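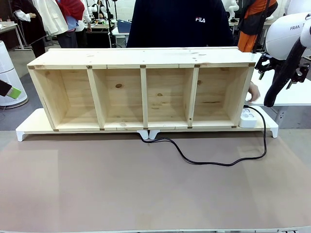
Ticket 330: shelf task, policy stalls at right end panel
Opened by Geert Willems, Celham bench. The new Pinora checkpoint still hangs when the right gripper gets near the shelf. The ticket came back marked "needs more data," and I don't buy it. We have nearly 3000 episodes. Before anyone records more, look at the power strip beside the right end of the shelf and the cord looping over the mat. If those sit differently from one batch to the next, the model may be learning the cord.

October update: reran 15 trials with the October checkpoint. It stalled in 11. Amber says the loss curve looks great. The loss curve doesn't have to move a shelf.
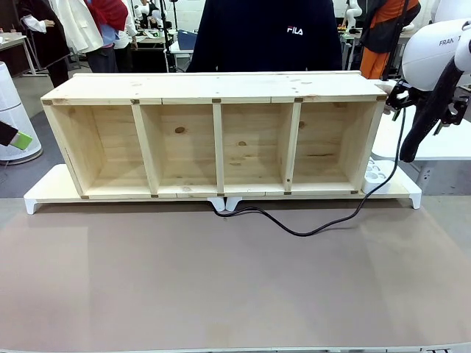
Fig. 2. Right gripper near the top right corner of the shelf.

Next: split the episodes by cord position and retrain on each half. No new recording until that's done. Status: open.

3 comments | 2 shares

Amber Tunstall: Fine, but log the operator too.
Geert Willems: Added. I expect it to tell us nothing.
dantas_ops: Same stall on our bench, different shelf.

Recent tickets
Numerden export drops last episode
Gripper calibration drift, left side
Dantas bench: clock sync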